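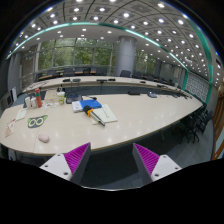

Trilthorpe机场祈祷室搬迁方案:看完材料,我有一串疑问

1/
先说背景。Trilthorpe机场出发层有一间多信仰祈祷室,在安检外面,靠长途大巴候车区那一侧,开了很多年。机场方面打算今年5月把它关掉,在安检里面另设一间。2025年1月21日贴出来的公告只有两段,理由写的是“安全与旅客体验”。附件倒是有一份咨询报告,11页,Gosselin做的。我整份读了,有些地方读了两遍,疑问比读之前多。

2/
声明一下立场:我不信教,也不反对搬。我住在Jitivdale,一年飞几趟,那间屋子进去过几次,多半是陪家里老人。所以别给我扣帽子。我只是受不了一份报告把结论写在封面上,再往回凑理由。

3/
报告的核心数据是“月均使用1855人次”。听着很具体。翻到脚注才知道,这个数来自门口Staketier门禁的开门记录。门开一次,算一次。

4/
用过那扇门的人应该都知道,闭门器有毛病,关不严,经常有人顺手再推一把。清洁工进出也要刷开。有人开门探头看一眼以为是厕所,走了,也是一次。反过来,一家老小六口人一起进去,还是一次。这个数可能偏高,可能偏低,我判断不了,写报告的人我看也判断不了,可后面所有推算都压在它上面。

5/
更奇怪的是接下来那句:“其中绝大多数为出行旅客”。门禁不读登机牌,怎么知道是旅客?报告没解释。我去过的那几次,里面有出租车司机,有值机柜台换班的,有来接机的,有在货运那边上班的。这些人一个都过不了旅客安检。

6/
这就是整件事我最在意的地方。搬进安检以后,接机的人、送机的人、司机、没有控制区证件的员工,全部用不了。报告对此的表述是“部分非旅客群体的使用习惯将有所调整”。

“有所调整”。行吧。

7/
替代方案也写了:建议上述群体使用“周边社区宗教场所”,并附了一句“车程最多30分钟”。

我请大家想一下,一个在候车区等单的司机,中间有几分钟空,想做个礼拜,你让他开车出去再开车回来。排队位置还要不要了?而且报告没写是哪家场所、什么时段、走哪条路。早高峰进Jitivdale的那座桥,走过的人自己心里有数。

8/
再说“安全”。公告里把它放在第一位,我以为附件里至少会有一节。结果一共就一段话,意思是安检外的封闭房间“存在物品遗留风险”。

有没有发生过?发生过几回?处置用了多久?都没写。

9/
物品遗留当然是真问题。随便哪个机场,一个没人认领的包就能清空半个大厅,我自己碰上过,在外面风里站到脚没知觉,后来广播说解除,也没说包里是什么。我对排查没有半点意见,该清就清。

10/
可是同一层、同样在安检外面,还有:行李寄存处、母婴室、两间付费休息室、一排带门的按摩舱。按摩舱那门比祈祷室的门严实多了。报告一个字没提它们。如果标准是“安检外的封闭房间”,那么标准就该一视同仁。如果只适用于其中一间,请把为什么只适用于这间写出来。

11/
有朋友说我想多了,人家可能只是想把那块地方腾出来租给商家。我没有证据,不乱说。不过平面图上,搬迁之后原址标的是“商业预留”,这四个字是他们自己印的,在附图的右下角,字很小。

12/
关于新房间。报告说“面积与现有相当”。我对了一下两张平面图,比例尺不一样,一张有标尺,另一张没有。所以“相当”是怎么相当的,没法核实。我发邮件问过,收到一封自动回复,感谢我关注机场发展。

13/
新址的位置在远端指廊,跟吸烟区共用一条过道。从安检口走过去,正常人走得动,带着老人就难说了。现在那间屋子出了电梯一拐就到。报告里“无障碍”这一节写的是“符合要求”,没写符合哪一版要求。

14/
还有洗脚池。现有的那间隔壁有一个矮的洗池,旧是旧,水是热的。新址图纸上只有“盥洗设施”的字样,画的是一个普通洗手台的符号。会上要是有人问,多半会得到“深化设计阶段考虑”这种回答。先记在这儿,到时候对照。

15/
我也得说几句公道话。安检内设一间祈祷室,本身是件好事,早该有。转机的人现在要出去一趟再重新排队进来,冬天延误的时候尤其难受。报告里写转机旅客那部分,我觉得是写得最认真的,问卷题目也附了,没有诱导。

所以最简单的问题是:为什么不能两间都有?

16/
这个问题报告倒是回答了,在“备选方案”里,给了一行字:“双点设置,运营成本较高,不予推荐。”

多高?没有数。现有那间屋子没有值守人员,灯是感应的,地毯从我第一次去到现在就没换过。我很想看看这笔“运营成本”的明细。

17/
征求意见的方式也值得说一说。现场问卷一共做了4天,地点设在安检以内。也就是说,受影响最大的那批人,从物理上就不可能碰到发问卷的人。然后结论是“受访者中多数支持迁入安检内”。

去安检里面问人要不要把东西搬进安检里面。这种问法我在单位见得多了。

18/
网上问卷也有,只有一个二维码,贴在值机岛背面的柱子上。我专门去找的,扫出来是一个登录页,要先注册机场会员。我注册了,填了,提交之后跳到了免税店优惠券。到底有没有收到,我不知道。

19/
有读者私信说,几个宗教团体的联合意见早就递上去了,“都是支持的”。我去找了那份意见的原文。原文第一句是欢迎在安检内增设,第二句是希望保留现址。公告引用的时候只引了第一句,后面加了个句号。原文那里是逗号。

20/
这种引法未必是故意的,赶稿的人可能真没往下看。但机场方面既然已经知道有这份意见,更正一下公告不费什么事。我截了图,过些天再去看一眼改没改。

21/
评论区里有两种声音我都不太认同,一起回了。

一种说“机场又不是庙,凭什么提供”。机场也不是商场,也不是按摩店。公共建筑里给人留一间安静的屋子,花不了多少钱,不信教的人也用。我见过有人坐在里面哭,有人坐在里面给手机充电,谁也没赶谁。

22/
另一种说“这就是针对某某群体”。我在材料里没看到支持这个说法的东西。我看到的是做事粗糙:数据粗糙,问卷粗糙,图纸粗糙。粗糙到最后吃亏的往往是说话声音小的人,这个我承认。但动机这种事,没凭据我不写。

23/
所以我具体想要的东西就这些,也已经用邮件又发了一遍:
门禁记录按时段的原始表,哪怕只给一个月。
安检外所有封闭房间的遗留物品处置记录,放在一起比。
两张比例尺相同的平面图。
双点设置的成本测算。
那份联合意见的全文,挂到公告下面。

都是他们手里应该现成有的。要是没有,那Gosselin这份报告是根据什么写的?

24/
有人问会不会有公开说明会。公告写的是“适时举行”,没有时间,没有地点,也没写安检外面的人能不能参加。听说可能放在航站楼的会议室里,工作日上午。我没核实到,谁有确切消息请贴出来,最好带来源,“我同事说”就先别发了。

25/
补一条更正:前面我写休息室是两间,有网友指出其中一间去年底停业了,在装修。谢谢。按摩舱还在,他昨天刚路过。

26/
再补一条。刚收到机场的第二封回信,这回是人写的,说我的问题“已转相关部门”。问了是哪个部门,还没回。收到了我接着往下贴。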